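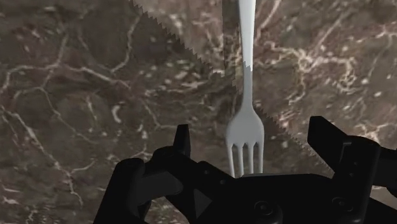 Fork, see-through knife, marble counter. All simulated, from the gripper's side of things.

Quick post because I'm on the train back from Jurenbridge and the battery is at not much. Went to the open day at Weltonach, the place that does kitchen and cutlery handling with robots. October, raining sideways, I'd walked from the wrong station. Got there a bit after two and the first demo had already started so I stood at the back behind a very tall man and a stroller.

Anyway. The bit I came for was Grerkine, their simulator. Cutlery is horrible for robots, apparently. Thin, shiny, lies flat, and it all overlaps. They'd given it a room to itself with a big screen, chairs, and a heater that only warmed the front row.

They run a table-clearing job in the sim before any of it goes near the real arm. New counter, new lighting, forks and knives thrown down wherever. The batch on screen was 1,013 scenes. It was meant to be 1,000, and when somebody asked about the other 13 the presenter said they were leftovers from the batch before and it was easier to keep them. Fair enough, my hard drive is the same.

The marble is what I keep thinking about. Dark brown, white veins all over it, really glossy. I would have picked a plain gray table and called it done. But they want the busy stuff – veins look like thin edges, a fork is a lot of thin edges, so if the software can cope with that then a regular table should be easy. I asked if real customers have counters like that. Yes, hotels. Hotels love marble.

And the black gripper is so close up in that view! Two fingers, chunky, a couple of round bolts on the front of the middle part. The tines of the fork come right down to the rim of it. With the knife there as well, teeth and all, it took me a second to work out what was in front of what. The knife blade is pale and glassy and you can see the veins through it. Wanted to ask about that and didnt get the chance, the stroller had a question about jobs and that took the rest of the slot.

Then downstairs for the real arm, which they call Hailu. Three goes at picking up a spoon from a tray. First one fine, second one fine, third one it shoved the spoon off the tray and onto the floor and got a bigger cheer than the other two. They said it does 2,000 picks on a normal day in the test room. Slower than I expected, and much quieter. You could hear the rain over it.

Other stuff before I forget:

Coffee was free but ran out by three.

You can sit at a desk and drive the simulated gripper yourself with a little joystick thing. The line was long, I had one turn, and I closed the fingers on nothing. Harder than it looks. The kid after me got a fork first try.

No leaflets, just a code on the wall to scan, and my phone wouldnt scan it. If anyone else went and has the link to the slides please put it in the comments.

They do another one in spring and I'd go again, earlier, and sit near the heater. Changing trains now, will fix the typos tonight.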